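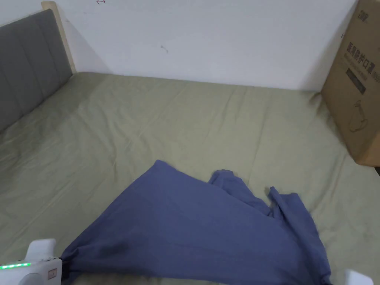 Good morning, all! Several of you asked how I look after the Pellow grippers (the pair that does the laundry folding trials), so I'm finally writing it up. Get a coffee, I do go on a bit. 1/

First thing, before any power goes near anything, I clean the fingertips. Fabric sheds far more than you'd think, and the lint packs down into the grip surface until a shirt corner just slides away from you. Damp cloth, then a dry one, then leave them alone for 12 minutes. I used to skip the waiting. Please don't skip the waiting. 2/

Then the jaws. I open and close each one slowly by hand and feel for any roughness along the travel. Left one first, always, out of pure habit. If it feels gritty I take the slide off and clean it properly – more grease on top of grit only makes paste, and I have made plenty of paste in my time. 3/

Green lights on the housing next. On ours a steady green row means the unit has found its zero and is talking to the controller. If the row blinks I re-seat the cable at the wrist, and nine times out of ten that's the end of it. The tenth time I phone Bernadette Arnaud at Grodov, who is endlessly patient with me and once stayed on the line through my entire lunch. 4/

Grip force! This is the one everybody asks about. For thin woven cotton I set it to 54 on our scale and go up from there in tiny steps. You want the corner gathered firmly in the jaws so it can be lifted and spread, and you don't want a permanent little pinch mark in somebody's good shirt. Sleeves are their own adventure (they twist up on themselves the moment you look away) and I'd rather regrip a sleeve twice than squeeze it harder. 5/

The fingertip pads wear out, of course. Our last left pair came off at 1,368 cycles with the edge rounded over, and the right pair made it all the way to 3,120, which tells you which side does the hard work around here. I now swap the two sides over halfway through, an idea I borrowed from a lovely Symonenko manual about something else entirely. 6/

Oh, and write it down! I kept all this in my head until February, when I was out for a week and the folks at Merkdale had to guess at every setting. Now there's a card taped inside the tool drawer with the force, the cycle count and the last pad change. 7/

If yours has started dropping collars, tell me what pads you're running and I'll happily compare notes. Mine are due a change again, so I'm off to find the small hex key. 8/8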